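The Measuring Cups

Dorottya had the whole flat packed by noon except the cups. The cups she couldn't do.

They were Gran's. Plastic, cheap, bought at the Trilleo on Sullov Street back when there was a Trilleo on Sullov Street. One colour for each size and Gran never once said the size. Two yellows of flour, love. A purple of sugar. Every recipe in the tin was written like that and nobody outside the family could of baked a thing from it.

So. Dorottya at the new place, Skillonano, third floor, lunch hour. Bag on her shoulder. She laid them out next to the plant and stood looking at them.
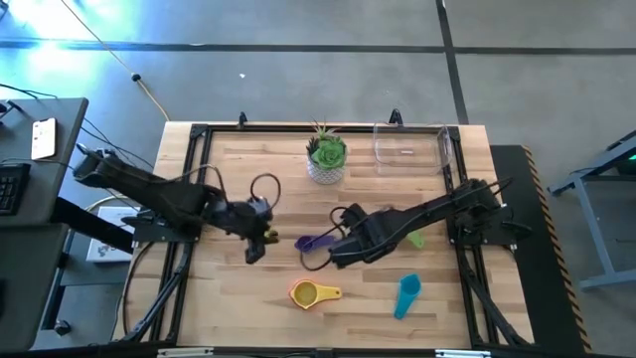

Purple, yellow, teal. The plant kept them company.

Her brother wanted them. That was the trouble. He'd rung from Prothero in November, two hours on the phone, 2218 kilometres away and he still managed to shout. You got the tin, he said. Fair's fair. I get the cups.

But the tin was no good without the cups! And the cups were no good without the tin. She'd told him that. He'd hung up.

She picked up the yellow. Put it down again. Gran's thumb in the flour, levelling it off. Gran's radio. The year of the 54 lamingtons, when the oven door fell off and they finished the lot next door.

Right. Stop it. Half an hour left and the post office shut at five.

She could measure them. Water, a proper jug, write the numbers on every card in pencil. Then he could have the cups and she could still bake. Simple. Why hadn't she thougt of it in November?

She started putting them together, one inside the other, the way they'd lived in the drawer.
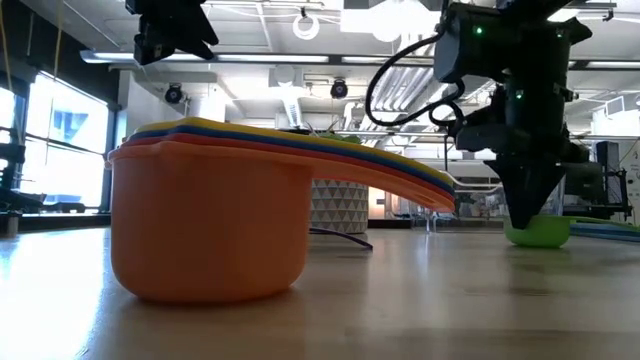

The Post Office

Ten to five. Rain. The woman behind the counter wanted to know was it fragile.

"No," said Dorottya. Then, "Yes. Put yes."

"Value?"

She thought about it. There was a queue behind her, a man with a wet parcel breathing.

"Put 100," she said. "No. Put 200."

The woman wrote it down and reached for the tape. Dorottya still had the orange one in her coat pocket. She held on to it all the way home.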